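Notebook, bench side -- 28th August

Carrying on from the jar list. The last lot of Wenidel jars came up from the store this morning, so I can finally get through the glass before the shelves go back in. Labels first, then washing, then drying, then lids matched to jars. Lids are still in the grey crate under the window and I have not looked at them yet.

Label removal. Three methods tried, same batch of jars, same tap.

Plain hot water, 20 minute soak. Paper comes away, glue stays. The glue rolls up under the thumb if you are patient but it smears if the water has gone cool. Fine for a few jars, tedious for a crate.

Hot water with a spoonful of washing soda. Much better. Paper floats off on its own and most of the glue goes with it. The soda leaves a bloom on the glass if you let it dry without rinsing, so rinse twice. Wear gloves, my knuckles are raw from doing the first dozen without.

Cooking oil rubbed on the glue and left. Works on the stubborn ones, the Starnix labels especially, which have a plasticky backing and laugh at the soda. But then you have an oily jar to wash, and the oil gets on everything. Keep for the Starnix ones only.

Going with soda for the rest.

Water temperature: the tap gives 80 on the thermometer if you let it run, which is too hot to put cold glass into. Lost one jar that way, a clean crack right round the base. Jars now stand in lukewarm water for a few minutes before the hot goes in. No more cracks after that.

Drying. The rack by the sink drips onto the floor and Édgar nearly went over on it last week, so I have stopped using it. Tried standing jars upside down on paper towel, but the rim seals to the paper and you get a ring of fog inside that is still there the next day. Tried the oven at 100 with the door ajar. Quick, but the jars have to cool in there and the oven is wanted for other things after lunch. Dropping it to 85 made no difference I could see except that it took longer.

Best so far is a cloth. Shake out the water, wipe the outside, push a corner of the cloth in and turn the jar round it, then leave it on its side or right way up with the lid off until the inside is clear. Cloth has to be a proper towel with some pile to it. The thin checked tea towels push the water about and leave lint on the glass. Washed the towels without softener, as softener puts a film on that you can see when you hold the jar to the light.

Folding: I fold the towel flat and work on top of it when I am doing rims, so the glass is not knocking on the wood. The bench by the black cloth is the best place for it. The light comes off the table nicely and the dark cloth behind shows up smears you would miss against the white wall.

One thing to fix: jars go round and come back to the same pile. I did at least a couple twice. From now on unwashed on the window side, washed on the door side, and nothing in the middle except what is being worked on.

Store ledger has the Wenidel glass under 3,324, in case anybody is looking for it under the old Grastatel heading. I have crossed the old line out in pencil. The Châu jars are a different shape with a wider neck and take a different lid, so keep them apart even when they look close. Easiest check is to try a lid. If it catches at the last quarter turn it is the wrong one, do not force it.

A clear glass jar and the blue towel on the table, late morning:

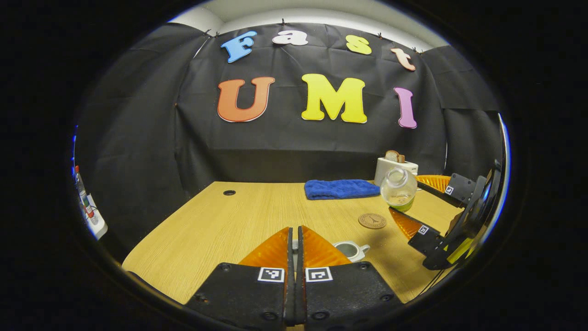
Gilberto Ríos read this over at tea and wrote in the margin that vinegar in the last rinse would see off the soda bloom and save doing it twice. A capful to the bowl, he says, and it does not smell once the jar is dry. He also wants the wide-necked ones kept back for the screws and washers, and asks that we stop putting lids on straight after drying, as he opened two in October last year that had gone musty.

Fair enough on the lids -- they stay off overnight from now on. Will try the vinegar on the next bowl, half with and half without, and hold them both up to the window.

Still to do:
Lids, sort and wash. Check the rubber in the older ones.
More washing soda, the box is nearly done.
Ask Édgar Sánchez if the deep tray is free.
Move the drip rack out or put something under it.
Oil jars get their own cloth. Mark it with a stitch in the corner.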